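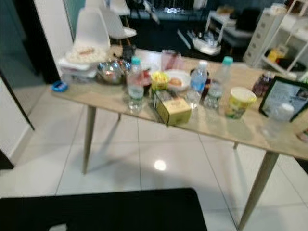
How to Clear a Table After a Shared Lunch

Start with the open food. Cover anything you plan to keep and put it in the fridge within two hours. Buns go in a bread bag, and dry snacks go in a jar with a tight lid.

Next, collect the bottles. Write a name on any that are still in use. Empty the rest into the houseplants and rinse them for recycling.

Check the lids on jars and tubs before you lift them. Carry bowls and glasses to the sink on a tray, heaviest in the middle.

Flatten the cardboard boxes.

Wipe the bare top with a damp cloth and a drop of dish soap, then dry it right away. Wood marks easily if water sits on it. Check the floor under the table for crumbs, and mop up spills on tile before someone slips.

With two people it takes me 5 minutes. Alone, allow 7.

Leilani Benavides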